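Home | Reviews | Hoops | Gear | Archive

Skunix Rebounder 2 - decent driveway hoop, annoying base
June - by the gear desk

Print this page | E-mail this page

Bought the Skunix Rebounder 2 after the old hoop finally gave up. Portable, fills with water or sand, height goes from 7 feet up to regulation. Been shooting on it most evenings for 3 weeks.

Assembly first. Box says 30 minutes. Not a chance. Took me most of a morning, and the pole sections needed a second pair of hands. Instructions fine untill you get to the backboard bracket, then the drawings go tiny.

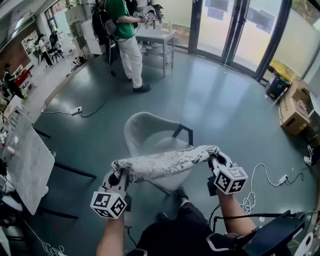 Floral cloth, folded long and held at both ends.

Rim is the best part. Breakaway, good spring, soft enough that bank shots from the wing don't come flying back at your teeth. Backboard is acrylic - a bit dead compared with the Drondano I used at the Widatdale rec league, but that one costs a lot more. Free throws feel right. Threes off the back iron kick long, so have somebody chasing.

Net is cheap. Swap it.
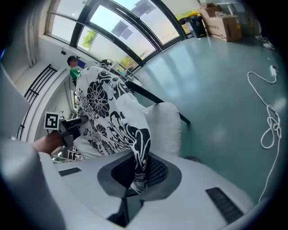

The base

My big gripe. Fill cap leaks if you overtighten it, and it also leaks if you don't. Went with sand in the end and its been solid since. Wheels are small, hate gravel. Height crank is stiff above 9 feet, kids wont manage it alone.

Also looked at the Chornovol wall mount. Nicer board, no wobble, but you need a wall you're allowed to drill.

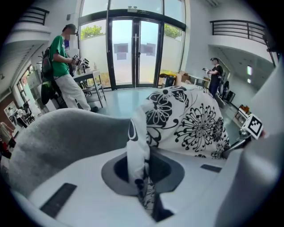

Black-and-white flower print, up close.

Would I buy it again - yeah, on sale. Full price I'd think about the Chornovol. Get the sand, get a better net, leave the pole pads on if anyone in the house drives to the basket hard.

Rating: 7 out of 10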